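2020-05-25

Paste trials, batch 4, continued. Bench notes for me and whoever picks up the Harkbridge boards after this.

Started with the wheat starch left over from the previous batch. Smelled fine but had gone rubbery, so I threw it out and cooked fresh. One part starch to five parts water by volume, soaked 30 minutes before heat. Stirred the whole time. It turned translucent later than I expected and I kept it going a while after that. Strained twice through the horsehair sieve. The second straining still left a few hard bits, so the sieve needs a proper scrub or the soak was too short. My guess is the soak.

Zein test. I had wanted to try this since October. The zein goes into alcohol and water, not plain water, and it clumped badly when I tipped it in all at once. The second lot I sifted in slowly and it went smooth. Brushed on to scrap bookcloth it dries glossy and yellowish, no good for anything that shows. It might do as a barrier coat under the pastedown. Put two strips under weight, marked Z1 and Z2. Z1 has one coat, Z2 has two.

Pokau paper. The new sheets are heavier than the last lot and the grain runs the short way, which I only noticed after cutting the first pair of endpapers. Those are wasted for this job. Kept them for spine linings. For the rest I did the bend test on every sheet before marking it up. Grain direction is now penciled in the corner of all of them, small arrow, please leave it there until the sheet is used.

Boards. The Harkbridge set is four volumes, all the same height within a hair, but volume two is fatter than the others by a good bit because somebody bound the index in with it. Cut boards for one, three and four. Volume two I left until I decide on the joint. If I use the same groove as the others the board will stand proud when it opens. Made a dummy out of scrap and it does exactly that. Widening the groove by one board thickness fixed it on the dummy.

Casing in. Did volume one only. Thin paste on the outer side, PVA mix at the joint. Pressing boards on, waxed paper inside both covers, 60 minutes in the nipping press and then under the slab overnight. Checked it at the 60 mark and the front pastedown had a ripple near the head, about as long as a thumb. Lifted the corner while it was still soft and laid it again. It looked flat when I put it back, will know tomorrow. I think I had too much paste on the brush. The back one is fine.

Labels. Leather labels for the set will wait. I tried the lettering on a paper label first, and the type for the volume number sits low against the title line. Needs a thin lead under it. The type case is short of the letter R again and I found two of them in with the K's.

Stock. 109 sheets of the lining tissue left, counted because of the order. We use it faster than I thought. Linen thread is down to one full reel and a part reel. The order to Hernurbridge should go in with thread 30/3, bone folders if they have the thin kind, and a box of 1,000 blotters if the price has not moved. The last blotters were linty on one side. Ask about that before paying.

Still to do:
Peel Z1 and Z2 and write up.
Volume two, settle the joint and cut boards.
Sand the edges on the boards for three and four.
Clean the sieve.
Flatten the maps from volume four — they have been folded the wrong way for years and one is splitting at the cross fold. Tissue from the back, thin paste, no hurry.

Humidity in the back room was up all afternoon and everything took longer to dry. I would not case in anything else until it comes down.
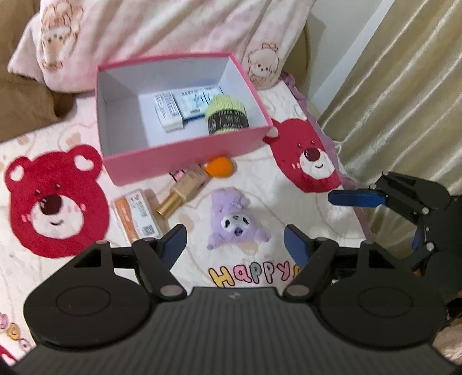

Dougal Moffat thinks the ripple came from the damp and not from the brush, and would leave volume one under the slab a second night before opening it. He also wants Z2 peeled first, while the one-coat strip stays under weight, and says the zein will go brittle at the joint if it is taken that far over.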